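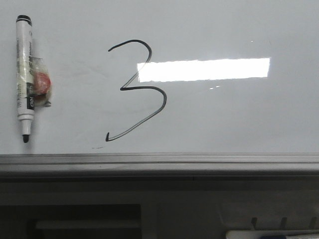

Parviz Hashemi asked for it to be minuted that the footpath between Giltholm and Rurkitness had been closed at the lower stile since May and that the association had still had no date for reopening. He felt members were owed a firmer answer than the one given last time.

The chair agreed and said the estate office had been written to again. The reply was that the stile itself could be mended in an afternoon but the bank behind it had slipped and needed a proper look first. Members living at the Rurkitness end said people were climbing the fence in the meantime and flattening the wire.

Agreed: secretary to write once more, copy to the parish clerk, and ask for a temporary gate on the upper side.

Minutes of the previous meeting
Accepted with one correction. Under Drainage, "Casitz Lane" should read "Casitz Bank". Signed.

Matters arising
The noticeboard glass has been replaced. The key is with the shop and a spare is in the hall cupboard.

The bus timetable on display is out of date. New one to be printed once the operator confirms the school holiday changes.
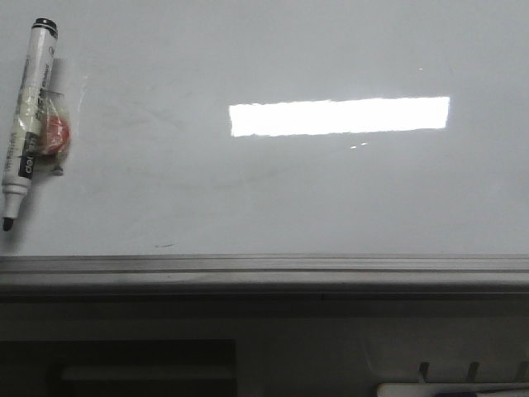

Finance
Balance in the current account stands at £4,000 after payment of the hall insurance. The only large item since the last meeting was £485 for clearing the ditch at Casitz Bank, paid on completion. The quote had been slightly lower but the contractor had to come back for a second load.

A member asked whether the ditch should be the association's job at all. The chair said it had been argued over for years - the county says it belongs to the landowner, the landowner says it takes road water. It floods the bus stop either way. Left as it is for now, to be raised again when the county's drainage officer next attends.

Subscriptions unchanged.

Summer tea
To be held on the green at Giltholm, or in the hall if wet. Parsa bakery has offered bread and rolls at cost. Order to be in by the end of the week before. Trestle tables to be borrowed from the school, 3 this year as 2 was not enough last time. It was suggested that the raffle be drawn earlier, before families with small children go home. Agreed, 4 pm.

Dogs on the playing field
Two letters received, one for a full ban and one against. After a long discussion no vote was taken. Existing signs to be cleaned and the missing one by the swings replaced.

Any other business
Hedge at the Rurkitness junction is blocking the view to the left. Secretary to speak to the owner first before reporting it.

Request for the hall heating to come on half an hour sooner in winter. To be looked at with the next bill.

Meeting closed 9.10 pm. Next meeting at Rurkitness, date to be put on the noticeboard.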